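MUS 271 Music and Media
Handout 3: The tour wardrobe and the band's image
January 2025

Reading for this unit: the Stallberg chapter on stage dress, and the Plaltov tour diary (course reader, second half).

Stage clothes are part of how a rock or metal act is sold. A band that plays in matching black shirts is making a choice, and so is a band that plays in whatever it wore on the bus. Press photos, album art and live video all repeat that choice until fans can name the group from a silhouette.

Terms to know
Wardrobe call – the time when stage clothes must be ready, usually before doors.
Look book – the set of approved outfits for one album cycle.
Quick change – a costume change during the set, often covered by an instrumental.

Case 1: Plaltov
The band toured rooms of 200 people with one trunk of clothes and no wardrobe staff. Members pressed their own shirts after soundcheck. Note what the diary says about laundry days and how they shaped the routing.

Case 2: Clanel
Same label, larger halls, 2 looks per show. Compare the costs listed in the reader with those for Plaltov.

For discussion
Does a plain look read as honest to an audience, or only as another costume? Use the Ó Riain interview in your answer – one page, typed, due at the next section meeting.

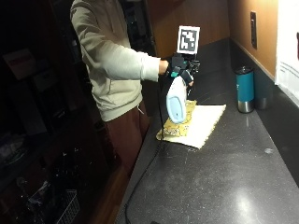 Handheld garment steamer in use on a countertop.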